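Two arms and a blue tray

Noman has wanted a second arm in the workshop simulation since May. I said no, then maybe, then I was told it had been done. So now the virtual room has two of them bolted up around one table, and twice as many joints for me to get wrong.

The job is dull on purpose. Orange cylinders go from the round tray to the blue one, and back again. I could do it by hand while eating a sandwich.
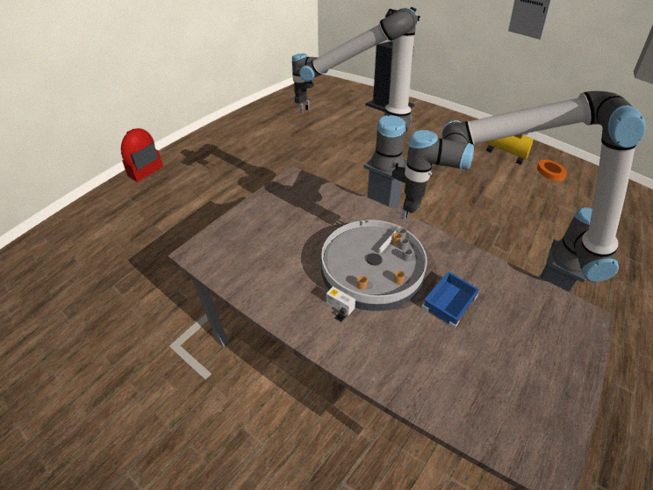 My complaint is with the score. Noman ran it 300 times over the holidays and sent everyone a graph, very pleased. I asked what counted as a success and it was "cylinder ends up inside the blue tray". Lying down, on its side, leaning on its neighbour, all fine apparently. When I changed the rule to standing upright in the right slot, 103 of them passed. He says my rule is fussy. I say a real fixture would be fussier.

The wrist view is the one I trust, as it's harder to fool yourself close up. 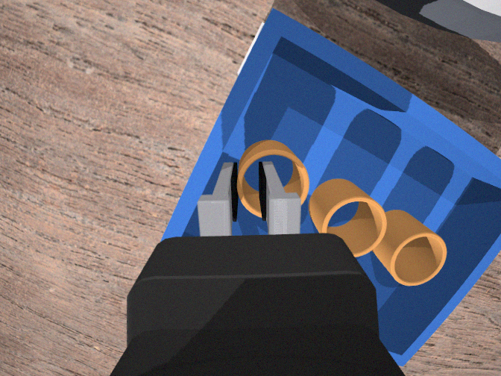 Wrist view, blue tray. Fingers parted, three cylinders in.

I'm also not convinced by the friction. Our simulated pads grip whatever you tell them to grip, and the real ones we printed last year let go of things if you looked at them funny. Mirjam thinks we should build one arm properly before touching the model again. I'm with her, though it means finding room on the bench and someone to pay for the motors.

Noman is rerunning it tonight with my rule switched on. He has asked me not to post the number until he's seen it.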